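Small things get their own corner at Skemside
7/20/20

If you've walked past the old wool shop in Skemside lately and wondered what all the banging was, I can finally tell you. It's us! Well, it's the craft co-operative, of which I am one small and rather dusty part, and we're getting ready to open a shop of our own at the front of the building, with the workroom staying where it has always been, at the back.

We've been selling from trestles at the Hurneck market for years, and anyone who has bought from us there will know the problem. Keyrings in one tray, earrings in another, bookmarks in a biscuit tin, and everybody's hands in everything. By dinner time the earrings have married up with the wrong partners and somebody's crochet strawberry has gone off down the hill in the wind. I lost a very nice felt robin that way and I still think about it.

So the new shop is going to hang things up. That was the one point we all agreed on at the last meeting (we did not agree on the paint, and I won't go into the paint). Bigger pieces, the bags and scarves and so on, will go on pegs along the long wall. The little stuff will go on spinners, the old-fashioned sort you find in a seaside gift shop, with arms sticking out all the way round and a hook on the end of each one. I love those. I can't pass one without giving it a push, and I'm well past the age when that's charming.

We have 2 spinners so far. They came from Çınar, the card and gift shop over in Flindville, which is changing its fittings and let us have the pair for a very fair price. They're white, they're slim, and they'll stand on a counter without hogging it, which matters when your counter is the width of ours. I carried one home on the bus with a tea towel over the top and made three new friends before my stop.

Since then we've been playing about with how to fill them, and it's harder than you'd think. Put all the heavy things on one side and the whole lot wants to lean. Hang anything long on the top tier and it dangles down into whatever's underneath, so you go to pick a keyring and come away with a tassel and half a necklace. My own feeling is short things up top, long things low down, and a gap between each maker so you can see whose is whose. Others want it done by colour. We're trying both and I dare say we'll end up with a muddle of the two.
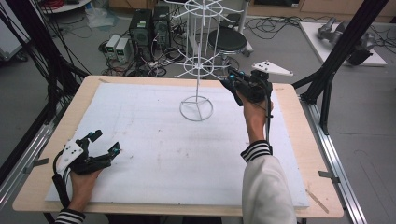 One of the white wire spinners on the workroom table, with its two tiers of hooks.

Stock is coming along nicely. At the last tally we had 361 small pieces priced and bagged up, and there are more promised, mainly from the knitters, who seem to have been at it day and night. Each piece gets a card tag with a hole punched in it for the hook. If you've got a decent hole punch you could lend us, please do, as ours has started chewing. We've also room for over 100 more pieces from new makers, so if you've been making brooches or bobble hats for teddies at your kitchen table and wondering what on earth to do with them all, this is your moment. It's £2 a month for a few hooks and you do a turn behind the till now and then. Nothing larger than your hand for the spinners, please, and nothing that sheds glitter. I beg you.

The money side is nearly there too. The summer raffle brought in £300, and that has gone on the pegs, the shelf brackets and a proper till drawer with a lock. Lighting is next on the list. The front window faces the wrong way for sun and at the moment the far corner is a bit like shopping in a cupboard.

We're hoping to open the doors in October, in good time for people who do their Christmas buying early (I'm told they exist). Until then we're still on the Hurneck market in our usual spot by the cheese van, biscuit tin and all. If you'd like to take some hooks, or you just fancy a nosy round, the side door is open most mornings while we're working. Knock loudly, the radio's usually on.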